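Ticket 96-17: Temporary protection applications rejected at upload when passport was issued in an occupied district
Product: Drovex Casework 7
Customer: Noltstead Displaced Persons Advice Service
Opened by: Teresa Olszewski
Assigned to: Zofia Szczepańska
Priority: High
Status: Resolved, monitoring
Opened: February 2023

Initial report (T. Olszewski)

Applications for temporary protection are failing at the final upload to the ministry gateway. The failure affects applicants who hold a document issued or re-stamped by the occupying authorities, and who have entered it under "Other documents held" as our legal team advises. The Ukrainian passport is entered as the main identity document in every case. The gateway returns:

REJECT 200-B: nationality conflict between primary and secondary document

The caseworker screen shows the application as "Sent". The rejection is only visible in the overnight log. We found it when an applicant rang to ask why no reference number had arrived.

Steps to reproduce
Open a new application, nationality Ukraine.
Add the primary document, issuing state Ukraine.
Add a secondary document, type Passport, place of issue in Zaporizhzhia or Kherson region.
Submit and wait for the overnight run.

Expected: accepted, reference number returned.
Seen: screen says Sent, log says REJECT 200-B.

Comment 1 (Z. Szczepańska)

Reproduced on the test server. Two separate faults.

First, the issuing state of a secondary document is not typed in by the caseworker. It is filled from the series prefix on the document number. A document with a Russian series prefix is therefore stored as issuing state RUS, and the export step then copies issuing state into the secondary nationality field. The gateway reads this as a claim to a second nationality and refuses the file.

Second, the status on screen is set when the file leaves our queue. It should be set when the gateway answers.

Please do not delete the secondary document to get the file through. The applicant has signed a statement listing every document held, and the two would no longer match.

Comment 2 (T. Olszewski)

Understood. Two caseworkers had already started removing the entries. I have asked them to stop and to restore what was taken out. Is there something we can do today? Several of these families have housing that depends on the reference number.

Comment 3 (Z. Szczepańska)

Workaround, tested against the gateway's trial service:

Change the secondary document type from Passport to "Document not recognised by host state".
Leave the document number as it is.
Clear the nationality field on the secondary tab and save before submitting.
Put the place of issue in the notes, using the Ukrainian name of the district.

The file is then accepted with the document still listed. The overnight log must be checked by hand until the status fault is fixed.

Comment 4 (T. Olszewski)

Workaround used on 17 applications. All accepted, references returned. One further file was refused with a different code, 200-D, which was a missing photograph and has no link to this ticket.

Our legal adviser asks for it to be recorded that the old behaviour was more than a nuisance. Many holders were pressed into taking these documents to keep a pension or a job, and our exported data said they had taken a nationality. She wants to know whether that value was sent to anyone else.

Comment 5 (Z. Szczepańska)

Checked. The field goes to the gateway and to the Lindgren reporting extract. Nothing else reads it. The gateway does not keep rejected files. The extract does, so the affected rows have been corrected and the extract run again. The old copy has been removed from the Gretanside server — deletion record is on the ticket.

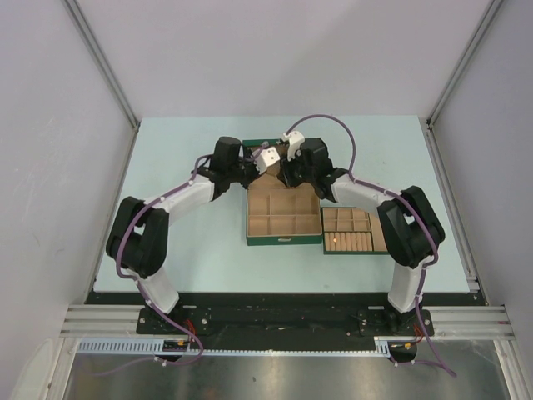 Two-arm unit at the storage box, arms meeting over the table.

Comment 6 (Z. Szczepańska)

Fix released to Noltstead as patch 7.17. Changes:

Secondary nationality is no longer filled from issuing state. It stays blank unless a caseworker enters it.
"Document not recognised by host state" can be chosen together with a document class, so the passport type is not lost.
Status shows "Waiting for gateway" until a reply is received, then "Accepted" or "Rejected" with the code.

Existing records are not altered by the patch. Those submitted with the workaround can be left alone.

Comment 7 (T. Olszewski)

Patch installed. Resubmitted the three oldest rejected files and all were accepted. The new status is showing correctly. The help text on the secondary tab still says "Nationality is filled automatically" — please correct.

Comment 8 (Z. Szczepańska)

Help text is on the list for the next release. Leaving this ticket in monitoring until it goes out.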